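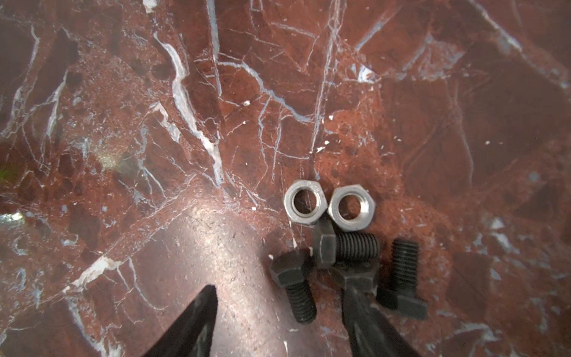
Naming a red marble by eye is a habit with a long history and very little testing behind it. Building surveys, sale catalogues and museum labels all do it, usually in a word or two, and the name then passes from one document to the next as if somebody had measured it. The usual defence is that the veining gives the stone away. We doubt this. The polished surface in Figure 1 is a deep brick-red to rust-brown, crossed by a dense network of thin white and pale blue-grey veins, and a reader trained on the Jirus scheme would be expected to put it in a class from those two features alone. The scheme asks for ground colour, vein colour, and whether the veins are "open" or "close". It gives no width for a thin vein and no spacing for a close one. Nothing in such a view tells the reader where the block was cut.

The rest of this section sets out why we think the reported success of visual naming is overstated, and what our own re-reading of the Bestholm set can and cannot add.

4.1 What earlier readings claimed

The strongest claim for visual naming comes from the first Bestholm survey, which recorded red stone in floors, stair treads, counters and fire surrounds across the town. Its authors reported that experienced readers "rarely disagreed" on the name of a surface. No rate of agreement was printed, and the notes kept with the survey show why. Readers worked in pairs, talked as they went, and wrote down one name between them. Two people who must settle on a single answer will agree every time, so the figure we would most like to have was never collected.

The later Hesa study is often cited as a repeat of the Bestholm result. It is a weaker thing than that. The Hesa readers were given a list of the quarries thought to have supplied each building, taken from account books, and were asked which of them best matched the stone in front of them. Where the books named a single quarry, the reader had one name to choose from. These cases were left in the totals. We have tried to take them out again, but the published table groups surfaces by street and the building-level sheets appear to be lost.

Yen takes a more careful line, and we have leaned on that account more than on any other. It separates the question of whether two readers use the same word from the question of whether the word is right. It also points out that polish changes how readers describe ground colour: the same stone may be called red when polished and brown when left dull. Our only quarrel with Yen is over the closing pages, where the blue-grey tint sometimes found in pale veins is put forward as a marker of origin. The evidence offered is a short run of hand samples, all from one collector, and all labelled before the tint was looked at.

4.2 Re-reading the Bestholm set

We took 74 surfaces from the original survey for which a colour photograph and a written name both survive. Each was given to 5 readers, who worked alone and did not see the earlier names. Readers could answer with a quarry, with a broad class, or with "cannot say". The last option was missing from both earlier studies, and we regard its absence as a serious fault. A form with no room for doubt will report none.

Eleri Lloyd prepared the photographs and kept the key, and took no part in the reading. Sessions were held in August, in a north-facing room, with breaks when readers asked for them. We did not control what readers had eaten, slept or argued about beforehand, and we mention this only because a reviewer of an early draft asked.

Agreement on broad class was fair. Agreement on quarry was poor, and it was poorest where the Bestholm names had been most exact. Readers who had handled stone for a living gave quarry names more freely than the others did, but they did not agree with each other more often. Asked afterwards what they had relied on, 4 of the readers mentioned veining first. When pressed on what it was about the veining, they gave answers that could not all be true together - one took fine pale veins as the sign of a particular bed, another took the same thing as a reason to rule that bed out.

4.3 Limits

Our result should be read with some caution too. A photograph is a poor stand-in for a floor. It fixes one angle and one light, and a reader on site would kneel down, wet a thumb and look again. It is possible that visual naming works well in person and badly on paper, though anyone who wishes to argue this should show it, and the original survey does not.

The set is also small, and it leans towards public rooms. Kitchens and back stairs are hardly present, so cheaper stone is probably under-counted. Nor do we have thin sections for more than a handful of surfaces. Where we do have them, they settle the matter in only 3 cases, and in the remainder they narrow the choice without closing it. We would not want those few cases quoted as an error rate for the whole survey, in either direction.

There is a further difficulty with the names themselves. Several of the Bestholm quarry names were used by dealers for any red stone with pale veins, wherever it had come from. A reader who gives the dealer's name may be quite right about the trade and quite wrong about the ground. The forms used in all the studies, ours included, had one box for both. We have since split the box in two for the stair treads, and the readings from that form are reported separately in Section 5.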